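Ticket 1591: Break room order totals don't match vendor invoice
Status: Open (reopened)
Opened by: Rocío Fuentealba, Brosalville office
Product: Zarkurer inventory, vendor feed from Vidal

August 18, 2022, first entry
Invoice from Vidal bills us for 14 cases of snacks. Zarkurer says we received 7. Somebody is wrong and I doubt it's the shelf.

Support reply
Please clear your browser cache and run the sync again.

Rocío
Done, twice. Same totals. I don't see how my browser cache would change a number stored on your server, but it's done.

Support reply
Thanks. We think the feed may be counting half cases as full cases. Can you check the pack size under Items > Vendor Units?

Rocío
Pack size is set to "case" on every line. It hasn't been touched since February, when your team set it up. Also, if half cases were the problem, the drinks should be off too, and they match to the unit. Only snacks are wrong.

Support reply
We pushed a fix to the Vurau connector. Marking as resolved.

Rocío
Reopening. Ran the sync after your fix and now it shows 4. What did the fix change? "Improved matching" in the release note doesn't tell me anything.

Support reply
Could you tell us which item types are affected, so we can match them to the catalog? 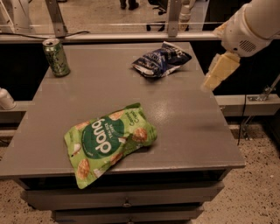
Attachment 1: green can, dark blue snack bag, light-green pouch.

Rocío
Attached. The can is a drink, so that type is fine. The bag and the pouch are the types to look up. I'm not convinced a photo will explain a total that moves every time we sync, so please send the raw feed log too. I'm holding the invoice until I've read it.

Support reply
Log requested from the connector team. Leaving the ticket open.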